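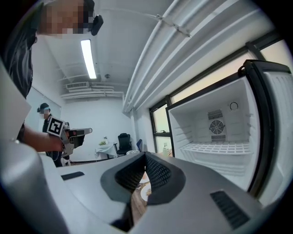

Looking down past the grip pads, with the second gripper and its square marker over on the left.

Bilura, a pair of hand-held grippers
Gallery and build notes, posted by Vlasta Begović
Last updated September 26, 2021

Welcome, and thank you for stopping by! So many people at the Vokasham open evening asked about the grippers that I promised to put a page up, and then of course I let the summer go by. Zdenka Obradović and I started on them in May at the big table in my kitchen, moved over to the shared workshop when my family got tired of eating around the printer, and we have been fiddling with them ever since. Bilura is the name for the pair. Zdenka picked it off the top of her head while we were waiting on a long print and it stuck before either of us thought to argue.

The idea is simple enough. You hold the gripper in your hand, you squeeze, and the jaw closes on something, the way a robot's would. It has its own camera, so you get to keep what the tool saw while you were doing it. We would like to teach an arm a few plain kitchen jobs some day, and we wanted good recordings before we spent money on the arm. (The arm is still in the daydream stage. Please don't ask my husband about the arm.)

Both grippers are at the size I wanted to show, with the bodies closed up and the pads on, so the notes below go part by part. I'm writing them the way I would tell you over coffee, which means they wander.

The jaw
Dark gray, in a V shape. We began with two flat fingers that closed like a clothespin, and they were fine for a sponge and hopeless for anything round. An egg cup would squirt out sideways every single time. The V gives a round thing somewhere to settle. Getting the angle right ate up most of June and I have a shoebox of rejected jaws to show for it, a few of which now hold doors open at my sister's place.

The pads
My favorite part! Black, with a fine diamond pattern, and you can see in the photo how they come together toward a point near the middle. I cut the first ones from a sheet of shelf liner, and they peeled off the first warm afternoon. These are cast in a little mold Zdenka made, and the diamonds were her idea. She copied them from the handle of an old file that had belonged to her grandfather, pressing it into clay to see if she liked the feel. Trimming them is slow work and wants a fresh blade. If you try it, do it on glass, and take a break when your eyes start crossing.

The body
Pale gray and rounder than it needs to be. My early version was all corners, very easy to draw, and it dug into the palm so badly that I went home with a red line across my hand. Zdenka took a lump of modeling clay, squeezed it, passed it to me to squeeze, and we built the curve from what was left. The filament is from Nyberg and I've been happy with it. It sands nicely and it doesn't show fingerprints the way the black did.

The print number on the second body is 321, written inside in pencil where it won't be seen again until we open it up. No, we didn't print 321 bodies! The shop's printer keeps its own running tally and everybody's jobs go into it, bird feeders and all.

The vent
There's a black ribbed panel low on the right of the gripper in front. We added it after the first long session, when the electronics got warm enough that I could feel it through the shell. The ribs took three tries to print without strings between them. A slower print with the fan turned up sorted it out, and then a quick pass with a lighter, which I did outdoors and with Zdenka holding a bucket, as she doesn't trust me with a lighter.

The marker
You can spot it on the side of the silver-gray gripper, a white square with a black pattern. A camera can find a pattern like that and work out where the tool is and which way it's turned. We print ours on matte sticker paper. The glossy kind catches the overhead light, and when it does the software loses the marker completely and the tool seems to leap across the room. Leave a clean white border too. I trimmed one right to the edge of the black to make it look tidy and lost an evening to it.

The camera on the gripper
It looks forward over the jaw, so the pads are always in view and you always know what is between them. The lens is a very wide one, and things bend quite a bit toward the edges. I was all for straightening it out and Zdenka was all for leaving it alone, and she won. You do get used to it, and it's lovely to have the jaw and most of the room together in one picture, right up to the light on the ceiling.

Head camera
We've been trying one of these as well, worn to the side of the head, and you can see one in the photo up at the left. It gives you the view from above the hands, and the two views together tell you much more than either of them alone. The strap needs to be snug. Mine slid down over my ear all through one recording and we got a very thorough study of my shoulder.

Trigger and spring
The spring in the handle came in a mixed tin from Kikon, and I wish I could tell you exactly which one it is. It went in as a stopgap. We ordered proper springs later on, in two strengths, and neither had the same soft start, so the stopgap stayed. When it wears out I will be sorry. If you're choosing one for yourself, go lighter than you think. A stiff trigger feels sturdy for the first five minutes, and then your hand begins to shake and every recording after that is a recording of somebody shaking.

Practice
For learning to use them we stuck with dishes and kitchen bits. Plates are harder than they sound. You have to come in at the rim, level, and the V wants to tip it if you hurry. Zdenka is far better at this than I am. She did 50 plate lifts in a row one evening and then asked if I wanted tea. My own record is something I will keep to myself.

So far the folder holds 3,401 clips, counting the silly ones. I've begun labeling them and I am nowhere near the end. The ones where the grip slips get kept as well, in a folder of their own, and I have a feeling those will be the most useful later.

Still on the list
A quieter hinge, as the one on the first gripper has a squeak that shows up in every clip. A better way to hang the things up when they're not in use. Zdenka wants a narrower jaw for spoons, and I want a wrist strap before one of us drops a gripper on a foot. We'd also like to put the drawings up for anyone who wants them, once I have cleaned out the measurements that only make sense to me.

If you'd like to hold one, come by the workshop on any evening when the lights are on and ask for either of us. Bring something awkward to pick up! A neighbor brought a ripe peach last time and we learned a great deal from it, and then Zdenka washed the pads.

Vlasta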